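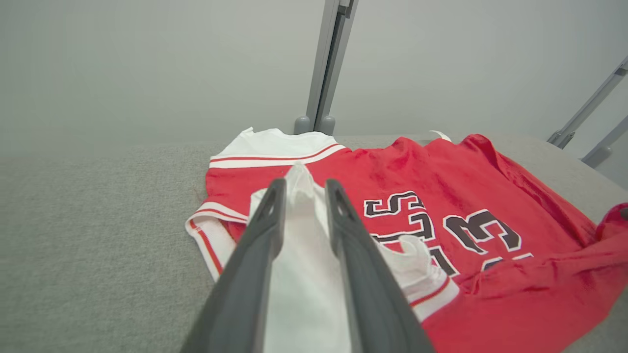 Folding work on a basketball jersey, one of the harder items on our list.

About us

Grustari is a small testing workshop in Bundham. We try out machines on ordinary chores and write up how they get on. Most of our work is laundry: picking up, turning the right way out, folding and stacking. We also do some shop-floor jobs such as filling bins and clearing a packing bench.

People ask us whether a robot can do the washing yet. Our answer at the moment is that it can do parts of it. A flat tea towel, laid out square, is well within reach. A sports shirt with slippery cloth, wide armholes and stiff printed letters is another matter. The cloth slides over itself, the trim curls, and a gripper that takes hold of one layer may bring up a second with it. A person sorts that out by feel without stopping. Machines mostly have to put the thing down and start again.

How we test

Each chore is run 100 times with the same settings before we write anything down as a result. We use worn clothes in preference to new ones, as new clothes hold their creases from the packet and make folding look easier than it is. A fold counts if the item can be picked up and put on a shelf without coming undone. If someone has to step in and help, that run is marked as a fail, however small the help was.

We publish the fails along with the rest. Customers tell us those pages get read the most.

Who we are

Mylene Talavera started the workshop after 5 years running a hotel laundry in Brasau. She sets the tests and decides what a good fold is. Maribeth Evangelista looks after the machines and the software, and writes the reports. There are two benches, one for cloth and one for shop-floor work.

Who we work for

Our customers are laundries, sports clubs, care homes and a few small manufacturers. Most want to know if they should buy now or wait. Quite often we tell them to wait. Our longest job so far was for Vidmar, a kit hire firm, who wanted 1,000 folds on mixed team clothing. The report came out in January and can be had on request.

We do not sell machines or take commission from anyone who does.

Visits are by appointment. Please write to the workshop first and say which chore you have in mind.

Page last updated August 19, 2026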